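Notes de visite, Olbridge, janvier. Tapé dans le train du retour, je mettrai au propre plus tard.

Arrivée 8 h. Badge, café, chaussures de sécurité trop grandes. Groupe de huit, pas de discours – on file direct côté conditionnement. Olbridge prépare des consommables pour cafés et cantines : pailles, gobelets, touillettes, serviettes. Beaucoup de petites références, beaucoup de sachets.

## Le hall

La ligne Kekeo tourne depuis l'été. Trois cellules robotisées, une pour les gobelets, deux pour les cartons. Bruit supportable, on peut se parler. Mackenzie Marchand (responsable de production) annonce 112 cartons à l'heure par cellule quand tout va bien. Et quand tout va pas bien ? Bourrage, arrêt, voyant orange, quelqu'un vient. Ce quelqu'un, avant, il fermait les cartons à la main toute la journée. Maintenant il surveille, il débloque, il marche beaucoup. Plusieurs disent que le dos va mieux, la tête moins : faut rester attentif sans rien faire, c'est long.

Les plannings ont changé aussi. Pauses décalées, plus jamais toute l'équipe ensemble à la machine à café. Ça revient dans presque toutes les conversations, plus que les cadences.

## Ce qui reste à la main

Les paquets souples. Film qui glisse, qui se froisse, pailles serrées dedans. La pince Sandhu essayée à l'automne écrasait un paquet sur trois, d'après Tanner Petrenko, qui s'occupe de la formation. Retour aux mains, donc, et on part des mains pour apprendre le geste à la machine : bracelets à marqueurs et petit boîtier capteur à chaque poignet, câble qui descend. Le paquet de pailles noires se tient debout, main gauche autour du bas, la droite à plat sur la table.

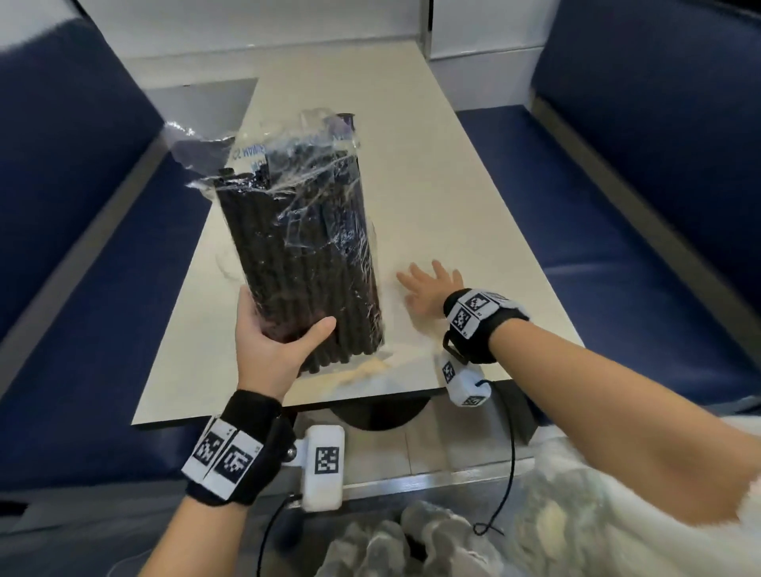 ## Discussion avec l'équipe

Les câbles gênent, tout le monde le dit. Une dame raconte qu'elle s'est surprise à ralentir les premiers jours, à faire le geste « propre », celui de la fiche, alors que le vrai geste est plus rapide et un peu de travers. Petrenko préfère le vrai. Il faut plusieurs séances avant que les gens oublient les bracelets.

Prime pour les volontaires : oui, mais petite. Question posée deux fois, réponse vague deux fois – qui récupère les enregistrements si on quitte la boite ? À relancer par mail.

## En vrac

- 83 salariés sur le site, aucun départ forcé depuis Kekeo d'après la direction. Les intérimaires par contre, moins appelés.
- Formation maintenance : trois jours, jugée trop courte par ceux qui l'on suivie.
- Prochaine étape, un essai de préhension souple avec Guvberg, au printemps. Demander à revenir.
- Récupérer la fiche de poste « conducteur de cellule » auprès de Marchand, elle a dit oui.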